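Pedville laundry grant reopens with higher limit

8/1/21

Pedville households can again apply for help replacing an old washing machine, the town's utility office said. The program closed in April when its first round of money ran out.

The grant now covers up to 93 dollars more than before, and renters may apply with a letter from their landlord. Machines must be at least 10 years old to qualify. Applicants need a recent water bill and a photo of the model plate.
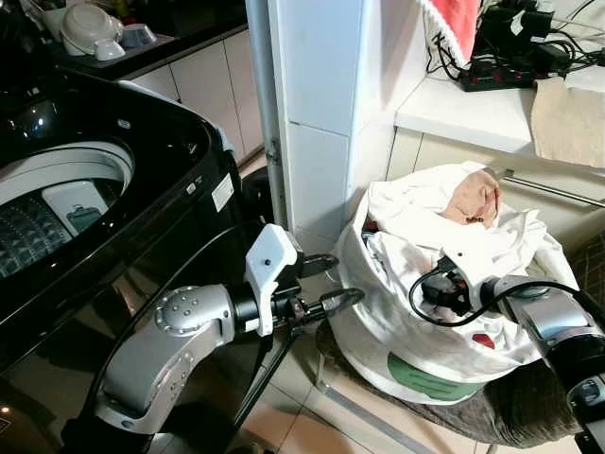 Water use is the main concern. Pedville buys most of its supply from neighboring Penner, and the price went up this spring. The office expects laundry to be one of the easier places to save - older machines often fill the whole tub even for a small load.

Residents of Prameva Heights, where many homes still have their original plumbing, will be served first. Applications from other parts of town will be taken up four weeks later.

Old machines will be picked up at the curb and taken to the Jiltuno recycling yard. There is no charge for pickup, but hoses must be disconnected and drained beforehand.

Forms are available at the utility office and at both library branches. Replies should arrive by mail within five weeks.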